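Siler 6 Vocal Practice Kit
Item no. 2672

If you've ever watched a singer close their eyes on a live show, go quiet for a whole line and then open up on the chorus, you know why people stay glued to singing competitions. The Siler 6 is made for anyone who hears that and wants to go straight to the spare room and try it. It packs everything for a proper practice session at home into one padded bag, and we love it!

What you get is a handheld microphone, a small powered speaker, a fold-down stand, two cables and the Trelano song book with 94 backing tracks to go with it. The tracks come on a memory card that slots into the back of the speaker, so there is no app to install and no account to make. You turn it on, pick a number from the book and sing.

The microphone

It's a dynamic mic with a heart-shaped pickup pattern, so it mostly hears what is right in front of it. That matters a lot in a small room, where the sound of the backing track bounces off every wall. It takes loud notes well. If you like to belt (and who doesn't, on a big ballad), you can pull it back a few inches and it stays clear. The on/off switch is stiff on purpose, and you won't knock it with your thumb in the middle of a verse.

The grille unscrews for cleaning. Wash it in warm soapy water and let it dry fully before you put it back.

The speaker

The speaker has separate volume knobs for voice and music, plus one for echo. Start with the echo at zero. A little of it is lovely on slow songs, but it hides pitch problems, and those are what you're here to work on! Battery life is 6 hours at medium volume, and it also runs from the wall.

There is a headphone jack on the side for late-night practice. Plugging in turns the speaker off.

The song book

This is the part that makes us happiest. The tracks are grouped by range and not by decade, so a low voice can open to the first section and find something that sits right. Each song has the lyrics in large print, breath marks, and a note on where the big moment is. Some of them have a second, slower version for learning the runs. Piano ballads take up the longest section, followed by soul, country and pop, and there are a handful of duets at the back (both parts are printed, and you can mute either one).

New for this version

The Siler 6 replaces the Siler 5. The stand is taller, the memory card holds more tracks and the bag finally has a pocket for the book. Song books bought with the older kit still work with this one. The kit has been in stock since May, and the second color, dark green, has now joined the black.

In the box

Microphone with clip
Powered speaker
Folding stand
Microphone cable, 6 feet
Charging cable
Trelano song book and memory card
Padded bag

Good to know

The speaker is meant for rooms, not for stages. It will fill a living room or a classroom with no trouble. For a hall or an outdoor show, have a look at the Han powered speakers, which take the same microphone cable and have 100 watts to play with.

Spare grilles, cables and song books are sold separately by Isetell. Replacement batteries are too, and you can fit one yourself with a small screwdriver.

Page updated 30/06/2019
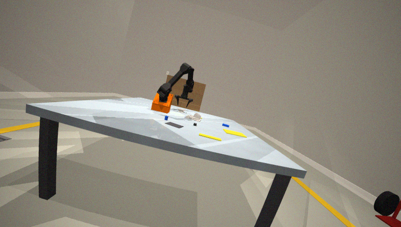
Black robotic arm on an orange base, on a pale table with dark legs (computer rendering)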